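October, late, nearly eleven at night

I should be in bed, but my head is still full of the day and I promised myself I would write these things down while they were fresh, before I start remembering them kinder than they were.

It was the slot sensor again. I had told everyone at lunch that it was fixed – I really believed it, too – and then at 139 episodes into the afternoon the gripper I was holding simply stopped reporting how far open it was. No beep, no red message, nothing. It went on recording happily, with the opening stuck at the same value, and I went on picking up and putting down like a fool. Aniela Marciniak was the one who noticed. She had the plots up on her laptop and came over and asked me, very gently, whether I had been holding my hand still on purpose. I had not. We scrolled back together and the line was flat for 186 seconds at a stretch, then a jump, then flat again.

So that was the end of the target of 300, at least for today. I felt it in my stomach. Everybody else had their packs on and was getting on nicely, and I could hear the cheerful clicking from the other tables while I stood at mine, turning the thing over and over.

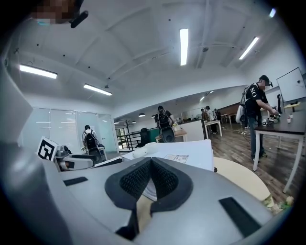 The floor this afternoon, over the top of my gripper. Cables still not tidied.

Aniela thinks the cable works loose where it bends under the housing, and that the Kelametti connector was never meant for being swung about all day. I think she is right, though I was stubborn about it for a good half hour and blamed the Bekosov firmware, and poor Rudd (the software, I mean, we all talk about it as if it were a person) for not warning us. But it should have warned us! A number that never changes while a hand is plainly moving ought to stop the recording. I wrote that at the top of the fault sheet and underlined it.

We swapped the connector for one from the Sorberg box and it held for 2 hours. I am trying not to be too pleased about that, having been pleased once already today.

The other thing was the cables on the floor. I caught my foot stepping back from the table, only a stumble, but I had the gripper in my hand and it gave me a fright. I have asked for tape and a proper cover, and I will ask again in the morning if there is no answer.

My wrist aches. Tea, then bed, and the first 139 to check through tomorrow.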